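Givora Equipment Desk
Frequently asked questions: planning and paying for a robot work cell

Last updated September 2022

These are the questions we get most often from small shops and labs that want to buy a robot arm with a gripper and have not done it before. Answers were put together by Chrysoula Tzavaras, who handles purchasing requests. If yours is not covered, use the contact form and mention "work cell" in the subject line.

Where do I start, with the robot or with the job?

With the job. Write down what has to be picked up, where it comes from, where it goes and how often. Put the smallest and the heaviest item on the list. We will ask for this before we talk about any model, and a supplier should too.

How long should the list of items be?

As long as it needs to be. Most first requests name one or two parts, and then four more turn up after the order is placed. Ask the people who do the work by hand now. They know about the bag that tears and the part that only comes in every second month.

What does a complete budget include?

The arm is one line. The others are the controller, the gripper, spare finger pads, the table or stand, cabling, any cameras, guarding if the risk assessment calls for it, installation, training and the first year of service. Put each on its own line even if one supplier quotes them together. It makes quotes easier to compare and shows you what has been left out.

Is there a minimum order?

There is none for complete cells. For loose accessories (pads, screws, cable clips, brackets) the minimum is $300 per order. You can combine items from different lines to reach it.

Which gripper should I budget for?

For mixed items, a two-finger parallel gripper is where most of our customers start. Suction is better for flat sealed surfaces and poor for anything that sags or has holes. If you expect to handle both, plan for a tool changer now and buy the second tool later. The mounting plate is the part that is expensive to swap once everything is installed.
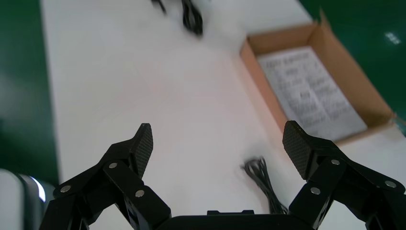

Cable handling is the job customers most often leave out of the request, and it changes what you should buy. A cord does not keep its shape, so the fingers may have to open wide and still close tightly on something thin. Ask the supplier for both the maximum opening and the smallest diameter the gripper can hold. Look at the pads as well. A crosshatch pattern like the one on these fingertips is one option, and smooth rubber is another; get a price for each and try both on your own cables. The work area counts too. Thin black cable on a white table, with an open cardboard box on the same surface, is a layout you can copy at low cost, and the dark-on-light contrast helps if the cell uses a camera. If your box has flaps, tell the integrator, so the approach path can be planned around them.

Are the finger pads a consumable?

Treat them as one. A replacement pair in our catalog is $51. We suggest ordering two pairs with the gripper and looking at the wear after the first three months. After that you will have your own number to budget with.

Can we use a table we already have?

Often, yes. It has to be stiff, level and deep enough for the arm's reach plus whatever containers you use. Push on one corner. If the top moves, the robot will move it too. A separate pedestal for the arm solves this in many cases and costs less than a new bench.

What about the floor?

Check what is under the coating before anchoring anything. Ask the building owner for the slab thickness in writing. If you rent, ask whether you are allowed to drill at all. We had a site visit in Virden where the answer was no, and the cell had to be redrawn around a weighted base.

Do I need a camera on the wrist?

Only if the position of the parts varies. Parts in a fixed tray can be picked without one. For loose items, a wrist camera gives a close view of the pick area, but the arm has to be over the part before the camera can see it. A fixed overhead camera covers the whole table and can be blocked by the arm. Some sites buy both. If money is tight, buy one, and have the supplier show you the mounting points for the other.

Should I buy or lease?

Leasing makes sense when the job is tied to a contract with an end date. Buying makes sense when the cell will be moved to other work afterward. Read the return conditions on any lease - added holes, brackets and paint can be charged back to you.

Can I try the equipment on my own parts first?

Yes. The half-day bench trial at our Kiltis location is $349, and we take it off the invoice if you order a cell from us. Bring real parts in the packaging they normally arrive in, including any damaged ones. Sample parts straight from the drawer are always cleaner than what comes off the truck.

How long does delivery take?

It depends on the arm and the season. Since June, controllers have been the slow item and grippers have been arriving first. We put a date for each line on the order confirmation and update it by email when it changes. Please don't book an installer until the controller has a firm ship date.

Who does the installation?

For most of our customers it is Giannakopoulos, an outside integrator that quotes separately and bills you directly. You may use your own integrator. In that case we need their name before shipping so we can send them the drawings and the wiring list.

What training is included?

One day on site for two people. Pick the ones who will be in the room with the cell, and make sure at least one of them works the early shift. Extra seats are quoted on request.

What do we tell finance about payback?

Give them your own figures: hours now spent on the task, hours you expect to spend loading, clearing and supervising the cell, and the cost lines listed earlier on this page. Leave out savings that depend on work you have not won yet. We can check the arithmetic but we don't write payback estimates for customers.

Can an order be changed after it is confirmed?

Accessories can be changed until they ship. Arms and controllers can be changed until the factory slot is fixed, and the confirmation email tells you when that is. Custom fingers cannot be returned once machining has started.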